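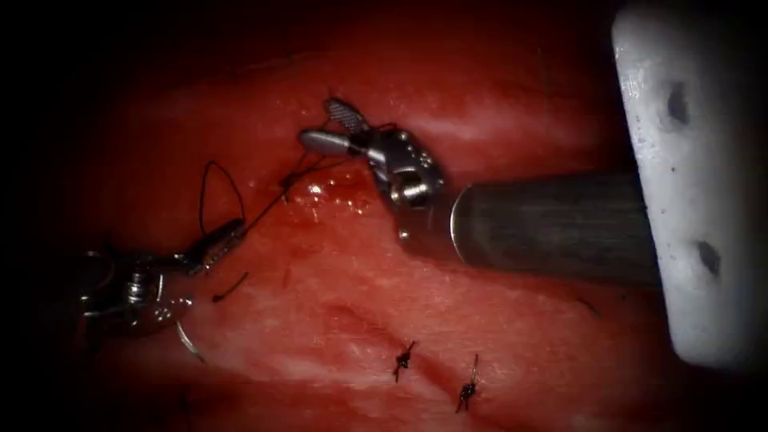

The supply room at Thibodeaux Surgical Center opens at 5:15 in the morning, and the woman who runs it is usually there before the lights in the hallway come up. She has managed materials for the center for nine years. Before that she worked in the parts department of a farm equipment dealer, and she says the two jobs have more in common than people expect.

"Somebody needs a thing, and they need it at a certain hour," she says. "You either have it or you're on the phone."

The room holds 2,503 separate stock items. When she started, the list was longer, and a good part of it was duplicates. The same gauze had three item numbers. Gloves were ordered by two departments from two different sellers at two prices. Her first summer went into going through the shelves with a clipboard and merging the records by hand.

"I'd find a box at the back with nine years of dust on it, and then I'd find the same box on order for the next month," she says. "The computer wasn't wrong. It was doing what it had been told."

The center moved to a two-bin system after that. Each item has a front bin and a back bin. When the front bin is empty, a tech pulls the card, drops it in a slot by the door and slides the back bin forward. The cards are scanned at 2 in the afternoon and the order goes out by 3. She looked at software that would do the counting with sensors in the shelves, from a company called Leken, and decided against it. The quote covered the shelving but left out the labels.

Most of what she talks about is suppliers. The center buys drapes and gowns from Testa, which has a warehouse in Kevthorpe, 42 miles up the highway. She drove there once in her own car during an ice storm, when the delivery trucks were held back, and came home with cases stacked to the roof.

"I wouldn't do it again," she says. "The heater quit on the way back. But we ran the schedule the next day."

The shortages of recent years changed how she buys. She used to keep four days of most items on hand. Now it is ten for anything that has gone on backorder more than once, and she keeps a separate list of substitutes that the surgeons have already agreed to. Getting that agreement took most of a winter. Surgeons have opinions about sutures, she says, and about tape, and some of them have opinions about the box the tape comes in.

"I learned to bring a sample," she says. "If you send an email asking whether a substitute is okay, the answer is no. If you put it in their hand, they'll try it."

Preference cards are the other long-running project. Every surgeon has a card for every procedure, listing what should be opened and what should be held in reserve. Many had not been touched in years. She and the charge nurse went through 150 of them last spring, checking each one against what came back unopened. Items that were returned over and over moved to the hold list – still in the room, still within reach, but left sealed.

She would like more space. The room was designed as an office and has a window nobody can get to behind the IV fluids. A plan to take over the linen closet next door has been approved twice and is waiting on a door.

Asked what she tells new hires, she thinks for a while.

"Rotate the stock," she says. "Oldest to the front. And put the card in the slot, don't put it in your pocket. I've had cards come back to me from the laundry."

The first pickup cart goes upstairs at 6. She checks it against the sheet, initials the corner and starts on the next one.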